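# Plondow Community Hot Tub and Plunge Pool: Progress Report to the Basico Fund

September 9, 2018
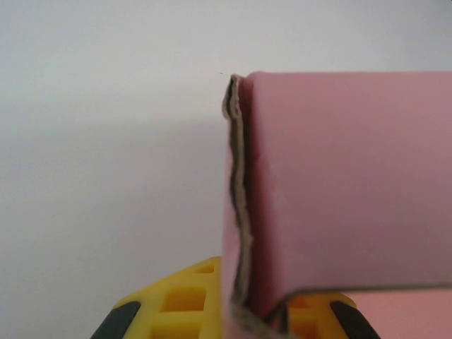
*Pink foam-cored board, torn along one side.*

Dear all at Basico,

You asked for a report when we had either spent half the grant or run into something worth telling you about. We have managed both in the same month, so you get one document and I get one evening at the keyboard.

The short version: the plunge pool is in and holding water. The hot tub is on site, level, wired and full, and heats up properly. The shelter around them is behind. We have money left, and a smaller pile of excuses than last time.

## Where things stood in March

When I last wrote, we had a concrete pad, a trench and a strong difference of opinion over which way the steps should face. The pad had been poured in cold weather against my advice and came out fine, which has done nothing for my standing at site meetings. The trench had filled with rain twice. One of our regulars suggested we heat the trench and call the job finished.

The tub had been ordered from Esalar, the four-person model with the molded seats. We had picked it over the bigger Sokol unit because it would run off the existing supply with a new breaker and a dedicated line. The Sokol would have needed a new panel, a new meter and a conversation with the utility company that I still expect to have someday and am in no hurry to begin.

## The hot tub

The Esalar came in June on a truck that was too long for the lane. The driver was a good sport about it. We walked the tub the last stretch on its side, on two dollies and a lot of old carpet, and the carpet has been thanked and thrown away.

A few notes, in the order they cost us time:

- The base has to be level in every direction, and our pad was level in most of them. It took a day of grinding along the north side.
- The cover weighs more than the brochure let on. We bought a cover lifter, which wasn't in the budget and now seems like the best money we've spent.
- The filter housing faces the fence. You can reach it if you are thin or determined. We are going to move a fence post.
- The wiring passed inspection on the second visit. The first visit ended early over a label.

The first fill was done with a garden hose and a pre-filter, overnight. Plondow water is hard enough to chew, and we had been warned about scale on the heater. We test every day the tub is open and write it on the clipboard by the door. So far calcium is behaving and pH drifts up, as everyone told us it would, at length, including people who had come about the mail.

## The plunge pool

I expected this to be the easy one. It is a tank of cold water. There is a ladder.

The liner was the trouble. The first one arrived with a bad seam near the return fitting, and we found this out the way you'd think, with a damp patch that got bigger over a weekend. The supplier swapped it without arguing, but the swap ate three weeks, and the chiller sat in its crate the whole time costing us nothing except patience.

With the new liner in, the water level has stayed where it should for a full month, allowing for evaporation and for people who jump in after being asked to use the ladder. The chiller is louder than I'd like. We've put it on rubber feet and turned it away from the neighbors, who have gone from writing notes to waving, and I'm choosing to read that as progress.

## The shelter

I won't dress this up. The shelter was supposed to be done by the end of summer and it is posts, a roof and one wall.

The roof was finished first because the lumber for it came first. The second and third walls are cut and stacked. The fourth side stays open, as drawn. What's holding us up is the vent detail. Steam from a covered tub is modest; steam from an open tub under a low roof finds every screw you ever drove and starts on it. We took the advice of a builder who has done pool houses and redrew the ridge with a continuous gap, and that meant pulling a few boards we had been proud of.

I'd sooner be late with a roof that breathes than on time with one that grows things. I realize this is what every late project says.

## Use so far

We opened the tub for trial sessions in July, evenings only, by sign-up sheet. We've logged 223 visits. Most were the same faces, and I don't mind that at all, as a pool with regulars is a pool someone will notice is broken. The cold plunge has been open for less time and draws a smaller and noisier crowd.

Feedback has been mostly kind. People like the steps, which face the way I wanted. They'd like more hooks. Several asked for music and several more asked that there never be any, so we have bought hooks.

The one serious complaint was over the changing area, currently a garden shed with a bench in it. It's dry and it locks. It is also where we keep the rake. A proper changing room was never part of this grant and I'm not asking for it here, but I said I would pass the complaint on, and I have.

## Money

Of the grant, we have $3,792 left unspent. What it has to cover:

| Item | Status |
|---|---|
| Siding and fasteners for the remaining walls | Siding bought, fasteners to buy |
| Ridge vent and flashing | Quoted |
| Moving the fence post | Our own labor, one bag of concrete |
| Non-slip matting between tub and plunge | To order |
| Spare filter cartridges | To order |
| Winter electricity, first quarter | Held back |

The cover lifter came out of contingency, as did the extra day with the grinder. We saved a little on the pump by taking last year's model, the only difference being the color of the display. I've attached the receipts in date order. The one with coffee on it is legible if you tilt it.

On electricity: the estimate in our original application was too cheerful. It assumed the cover would be closed whenever the tub was empty of people, and whoever wrote that (me) had never met people. Since we added the lifter, the cover does get closed, and the last meter reading was much closer to what we promised you. I'd still like to see one cold month before I put a figure in writing.

## What's next

We'd like to have the walls up and the ridge vent in before the first frost. After that comes the matting, which must be down before anyone walks between the two pools in icy weather. If the matting is late, the plunge stays shut and the tub stays open. That's settled, and the sign is already painted.

We will drain and clean the tub on the usual schedule through the winter and keep the circulation running in the cold snaps. Esalar's people advise against leaving it half shut down, and I've seen what a frozen pipe does to a budget.

## Two requests

First, could we carry the unspent balance past the end of the grant year? The work is the same work and it will cost what we said. It just has to be done by the same few pairs of hands, and some of them have jobs.

Second, your form asks us to report "lives touched." I have put the visit count in that box. If you would like a different number, please let me know how it's measured and I'll go and measure it.

You're all welcome to come and try the water. Evenings are best, bring a towel, and park on the road, as the lane has had enough.

With thanks,

Kristýna Doležal
Project lead, Plondow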